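靴下のかかとをダーニングで補修する手順

薄くなった、または穴のあいた靴下のかかとを、織りダーニングで埋める方法をまとめる。対象は綿混の普通地からやや厚手までの靴下。ストッキング類と、ゴム口の伸びきったものは扱わない。

用意するもの

・補修糸(綿混の靴下にはウール・ナイロン混の細糸。Sarelの補修糸435番を使用)
・とじ針(先の丸いもの、針穴の長いもの)
・ダーニングマッシュルーム、または口の広い電球形の台
・平ゴムまたはヘアゴム
・糸切りばさみ
・水で消えるチャコペン

糸の太さは靴下の編み糸と同じか、わずかに細いものを選ぶ。太い糸は早く埋まるが、靴の中で段差になり、縁から再び破れる。Sarelの435番は一本取りで普通地、二本取りで厚手に対応する。Henareの糸は撚りが甘く、交互にくぐらせる工程で割れやすい。

下準備

補修前に洗濯し、完全に乾かす。柔軟剤は使わない。繊維が滑り、最初の並縫いが緩む原因になる。乾いたら裏返し、毛玉と切れた糸端を整理する。穴の周囲でほつれている編み目は切らずに残す。縦糸を渡すときにこの目を拾うと、穴の広がりが止まる。

次に生地を手で軽く左右に張り、薄い範囲を確認する。光にかざして透ける部分はすべて補修範囲に含める。穴の直径が1センチでも、補修範囲は3センチ四方になることが多い。

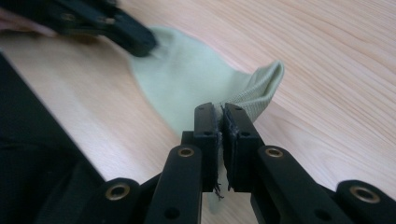 補修範囲はどこまで広げればよいか。
穴の縁から、編み目の密度が元に戻る位置まで広げ、さらに外側へ編み目四つ分を足す。この四つ分が糸の固定部になる。

範囲が決まったらチャコペンで四角く印を付ける。円形に取ると縦糸の長さが一本ごとに変わり、張力がそろえにくい。

手順1 台に固定する

靴下を表に返し、かかと部分を台にかぶせて柄の根元をゴムで留める。張りの目安は、編み目の縦横比が着用時と同じになる程度。強く張ると、外したときに補修部が縮んで余り、しわになる。緩いと補修部が突っ張り、歩行時に周囲の編み目を引く。

台の高さが合わない場合は、作業中に張りが変わる。Ilariの木製台は頭の直径が大きく、子供用の靴下には入らない。小さい靴下ではZastbridgeの細身のものを使う。

手順2 縦糸を渡す

糸を60センチに切り、玉結びはせずに端を10センチ残す。印の右下角から刺し、縁の編み目を小さく一つすくって上へ渡し、上辺で同じように一つすくう。糸一本分の間隔をあけて下へ戻る。これを左端まで繰り返す。

穴の上では糸をまっすぐ渡すだけでよい。ただし、ほつれて浮いた編み目があれば、渡す途中で必ず通す。折り返しの部分には1ミリほどの小さな輪を残す。洗濯で糸が縮んだとき、この輪が余裕として働く。

手順3 横糸を織り込む

台を90度回し、新しい糸で右下角から始める。縁の編み目を一つすくい、縦糸を上、下、上、下と交互にくぐらせて左端まで進む。左端でも縁の編み目を一つすくって折り返し、次の段は前の段と上下を逆にする。

二段ごとに針先で横糸を手前に寄せ、間隔を詰める。詰め方が足りないと格子の隙間から摩耗が進む。逆に詰めすぎると板状に硬くなる。縦糸と横糸の間隔がほぼ同じに見える密度を基準とする。

途中で糸が足りなくなった場合、穴の上で継がない。必ず縁まで戻って糸端を残し、次の糸を同じ縁から始める。

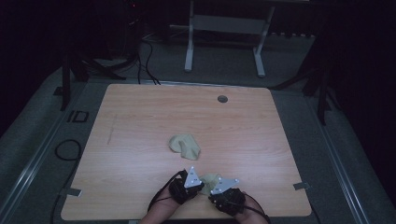 上辺まで織り終えたら、ゴムを外して靴下を台から抜く。この時点で一度、横方向と縦方向に軽く伸ばし、補修部と周囲の伸び方の差を確認する。織りの組織は編み地ほど伸びないため、多少の差は残る。明らかに引きつれる場合は、最後の数段をほどいて張りを調整する。

手順4 糸端の始末

裏返し、残した糸端をそれぞれ針に通す。縁の編み目の裏を3センチほど斜めにくぐらせ、方向を変えてさらに1センチ戻る。余りは2ミリ残して切る。玉止めは足裏側に当たるので作らない。

最後に水で印を消し、当て布をして中温のスチームを短く当てる。アイロンの面を押し付けず、浮かせて蒸気だけを通す。ナイロンの比率が高い糸では低温にする。

補修後の扱い

最初の三回は裏返してネットに入れて洗う。乾燥機は使わない。補修部の縁に新しい薄れが出たときは、既存の織りに重ねず、縁から外側へ同じ手順で継ぎ足す。重ね織りは二層目で厚みが出るため、靴の中で当たる。

よくある失敗

縁が波打つ:縁の編み目のすくい方が不ぞろいになっている。同じ列の目を続けて拾う。
中央がふくらむ:台への張りが強すぎる。
洗濯後に縮む:折り返しの輪がない、または糸が防縮加工でない。
角から抜ける:固定部の四目分を省いている。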